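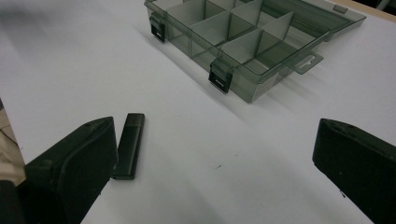 About Us

Orero Service Workshop is a small company in Trundville. We set up and look after gripper tools for automation cells, and we repair them when the fingers are worn. Priya Rosenthal and Reginald Kasprzak opened the workshop with one bench; today we are nine people.

Every tool that comes to us gets its own white table and its own divided box with latches. Screws, pads and pins go in the box by compartment, in the order they came off. We check both finger faces, clean them with a dry cloth and measure the gap at 11 positions, from closed to fully open. Then the tool must pick up small objects again and again – thin ones also, which are the most difficult for worn rubber.

Paloma Ferreira is responsible for the cell at Benavides, our oldest customer. She visits it every September and changes the finger pads, also when they still look good. The full service has 38 steps and the list hangs next to the cell door.

Do you have a gripper which closes not evenly? Write to Lizelle Lekota at the front desk. A normal repair takes five working days.

Page updated 7/23/22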